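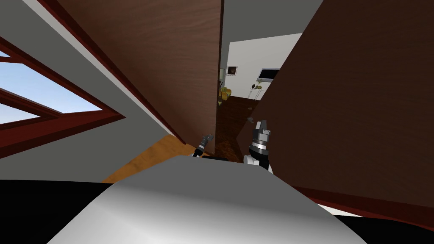 Hazel Pruitt reckons I should stop complaining about my commute and move nearer the office. Hazel, I've seen what they want for a room in Saliba. For that money I'd expect the office to move nearer me.

So, the 901. It left Tretivholm on time today. I know because I was watching it from the wrong side of the road.

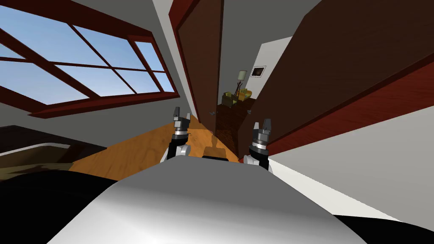 Lyle Doucet says the next one is only 2 stops behind. Lyle has been saying this since June.

Rang the bus company. I am a valued caller. I have been valued for the whole of lunch.

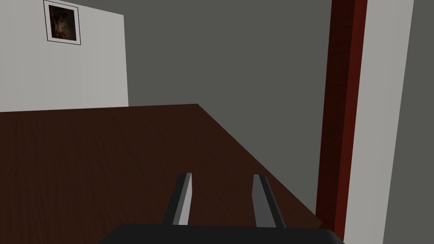
Wooden surface, close up.

They've put the monthly pass up again as well. More money, same seat, same man eating an egg. 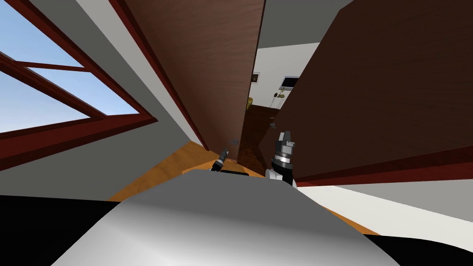 Blue sky through the window, doors to the right.

Walking tomorrow. Will report back if my knees allow it.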